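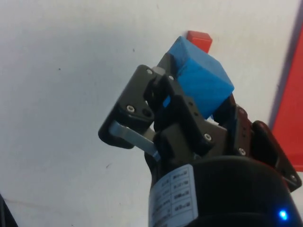
Calley Shared Workshop > Bench Projects > Small Arm > Notebook

October
Decha Suksawat

Gripper rebuild, entry 9

Picked up from the last entry. The finger linkage is back together and the arm is on the white table. Work pieces are the soft-looking blue cube and the red blocks, same as before the teardown. The grip in use is a corner-up hold, cube pinched high between the two fingers. I want this hold to be repeatable before moving on to anything with a flat face down, since it loads the left and right sides unevenly and shows up slack in the pivots.

State of the mechanism at start of session:

Left bracket: three silver screws in. The round hole next to the lower screw is still empty. It was tapped for the old return spring post and I have no plan to fill it. Andri suggested using it for a cable guide. Not now.

Gray lever: refitted at the lower left of the left finger. Moves through full travel by hand. Edge deburred with a fine file.

Center linkage: original plate, second position. The first position put the pivot too close to the row of holes and the plate flexed under load.

Right finger: unchanged. Screw checked, no thread locker yet.

Backlash measured at the fingertip with the arm powered and the fingers commanded to hold. First reading was worse than before the teardown. Backed off the central joint a quarter turn, reseated the washer, tightened again. Second reading matched the old one. I had the washer on the wrong side of the plate. Noted on the assembly sheet so it does not happen a second time.

Position readings: the closed position on the blue cube is now 278 counts from the open stop. This replaces the number in entry 5, which was taken with the old fingers and should be crossed out in the config. The software still takes the closed position from a constant. It should be reading motor current and stopping on a threshold, but the current reading on the Juvuvon driver is noisy at low speed and I have not written the filter.

Things tried with the filter so far, on the bench supply only:

- Moving average, window of four. Too jumpy, false stops during free closing.
- Moving average, window of nine. Clean, but the stop comes late and the cube is squeezed more than it needs to be.
- Median first, then a short average. Best of the lot. Needs a proper test on the arm at two speeds.

The late stop matters less with a soft cube than it will with the red blocks. Do not run the nine-sample version on anything rigid.

Layout: the tall red slab stays to the right of the gripper and the small red block goes behind the cube. Keep the right outer bracket clear of the slab when rotating the wrist. The clearance on that side is less than the model says, because the model has the Ammann bracket with the short end and we have the long one. Either the model gets corrected or the bracket gets cut. I would correct the model.

Wrist: the blue indicator is the one to check before touching the fingers. If it is lit, treat the joint as live. The wrist stays energized for several seconds after the software stop, and the fingers can still twitch when the controller drops out. Cut power at the supply and wait for the light to go out.

Table surface has picked up specks again. Wipe it before any camera calibration - the blob detector took a dark mark for a fiducial last month and cost us an evening.

Andri's comments from the afternoon, copied from the whiteboard:

"Screw on the right finger plate wants thread locker before the speed test. Also the lever is only held by friction on one side. A shim would fix it." - A. Grabner

Agree on the thread locker. On the shim, I would like to see wear first. The stock in the drawer is thicker than the gap, so it would mean another order from the Grestesville supplier, and the last one took most of a month.

Open items:

1. Thread locker, right finger screw (Decha)
2. Median filter on the arm, slow speed then full (Decha)
3. Correct the bracket length in the model (Andri)
4. Update closed position constant to 278, delete the old value
5. Print spare center linkage in case the present one cracks at the holes

Arm parked and supply off at 9:05. Fingers left open. The config on the workshop machine has not been changed yet, so anyone running the arm before item 4 is done should set the closed position by hand.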